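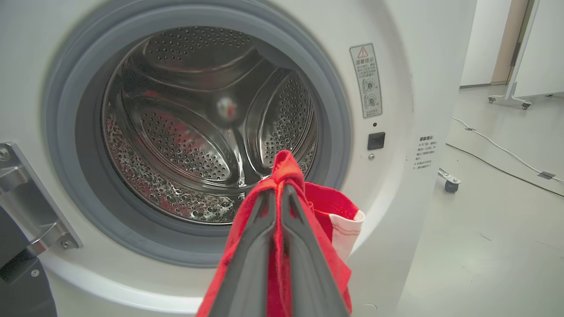
Okay, so, hi everybody, thanks for coming back after lunch. I'm going to talk about color names tonight's bread and butter for me, which is how people who write catalogs, labels and paint charts decide what to call a color, and why the rest of us can't agree on any of it. I spent 7 years writing color copy for a mail-order clothing company called Clollbridge, and I still wake up thinking about beige. So let's do a quick warm-up. Look at the cloth up on the screen, the one going toward the washer drum, and shout out what you'd call it. (Wait for the shouting. Let it run.) Red, sure. Anybody want to give me something fancier? I've done this warm-up with five groups and I have been given tomato, brick, lipstick, barn, and one very firm "Christmas." Nobody's wrong. You just told me something about yourself.

So, my first week at Clollbridge. My boss was Gisela Hamann, who had been doing this since the catalog was printed on paper that came off on your hands. She gave me a box with 23 swatches in it, all of them green, and told me to name them by four o'clock. No repeats from the last two seasons. No food, because the spring book had been all food and customers were calling up to ask if the Pistachio was the same as the Avocado.

I got to nine before I was out of plants. (Pause here, people usually laugh.) Then I did bodies of water. Then I got desperate and called one Okeo, which isn't a word, I just liked how round it sounded. Gisela crossed out nearly everything and kept Okeo. It sold like crazy! We ran it for three years, and in the third year it was printed so much bluer than in the first that I'm not sure you could call it the same color at all. People bought it for the name.

Next bit is the part where I was wrong, so don't rush it. I used to think a good color name described the color. Eckhard Janssen, who ran our returns desk, took me down to the warehouse one March and showed me the slips. There's a box on the slip for "color not as expected," and he'd been sorting those by name, on his own time, in shoe boxes. The plain names hardly ever came back. Navy, gray, red, people knew what they were getting or thought they did. The worst one was a sweater we called Driftwood. He had 237 slips for Driftwood alone. Some people thought it was brown. Some thought it was gray. One lady had written "this is PINK" and underlined it, and I went and looked at it by the loading door and, well, she had a point.

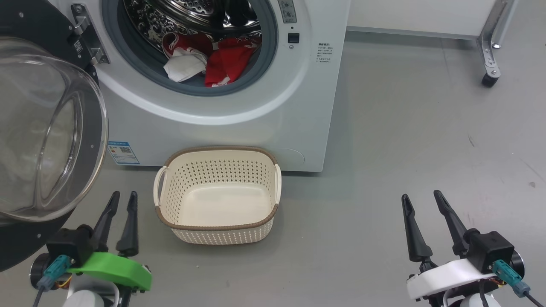 What I took from the shoe boxes was that a name makes a picture in your head before you've opened the parcel, and then the real thing has to compete with it. Driftwood makes a gorgeous picture. Everybody has a beach. But they're all different beaches, and we were shipping one sweater.

After that we started testing names on people without showing them the color. You read out the name, you hand over a paint chart, and they point. That's it, it's cheap, you can do it in a break room. If the pointing bunches up, keep the name. If it goes all over the chart, you either drop it or stick a plain word on the end, so Driftwood turned into Driftwood Gray and the shoe box got a lot lighter. (If there's time – tell the Mushroom story. If Friederike is in the room, she tells it better, hand her the mic.)

Now, light. I'm going to go fast here and Sofia Mendes has the next slot and will do it properly. The short version is that the same fabric looks different in a store, in your kitchen and on your phone, and the name doesn't change with it. So whoever writes the name has to pick which light they mean. I always went with daylight, by a window, late morning. Write that down someplace your whole team can see it, or you'll have the argument every season like we did.

Last thing and then questions. Homework, if you want it: take 2 things out of your closet that you'd call the same color, and ask somebody at home to name each one on a different day. Don't help them. Bring me what they said, I collect these.

(Handouts are in the blue folder. Leave ten minutes for questions, the beige one always comes up.)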